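4.2 What people did with the trays

I should say at the start of this section that I went into the Prilier survey expecting to write mostly about shelves. Shelves were what I'd asked about! The form had a whole page on them, and I was rather proud of it. But when the 636 replies came back, the free-text boxes were full of trays, so trays are what you're getting here (shelves have been moved to section 4.4, in a much shorter form than I'd planned).

The question that set people off was a dull one: "Where do small bottles live in your kitchen?" I meant oil, vinegar, soy sauce, that sort of thing. In the Rurkley homes, 105 households told us they keep them together on a tray by the cooker, and most of those went on to explain, at length, why the tray matters. One reply simply read "so I can wipe under it in one go", which I liked so much that I put it on the wall above my desk. Others talked about drips, or about the tray marking out a bit of worktop that nobody else in the house is allowed to pile post on.

The Terkum homes were different. Kitchens there are smaller and the worktops are shallow, and people were far more likely to put bottles in a cupboard and grumble about it. I visited 16 of these kitchens in August and was shown a lot of cupboards. The grumbling is mainly about reach: the bottle you want has gone to the back, and you knock over two others getting to it. A few people had tried a tray inside the cupboard, pulling it out like a drawer, and they were very pleased with themselves (quite rightly, I think).

Shape came up more than I expected too. Round trays were seen as being for drinks and visitors, and rectangular ones as being for work. People were quite firm on this. Colour was mostly settled by what hides the oil marks, so dark trays did well, especially on pale worktops. Figure 5 has a dark one of the rectangular sort against a white surface.

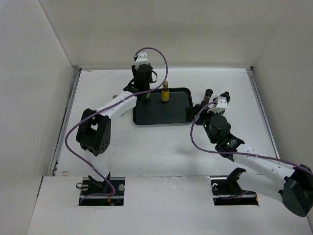

Figure 5. Dark grey rectangular tray on a white tabletop, with a small olive-green bottle standing on it.

Going back to the replies, what I can't tell you is whether the tray comes first or the bottles do. Some people bought a tray and then filled it, and others had a sticky patch by the cooker for years before doing anything about it. The Obi diary study, which I come to in 4.3, is a bit more help there, as people wrote down what they bought and when.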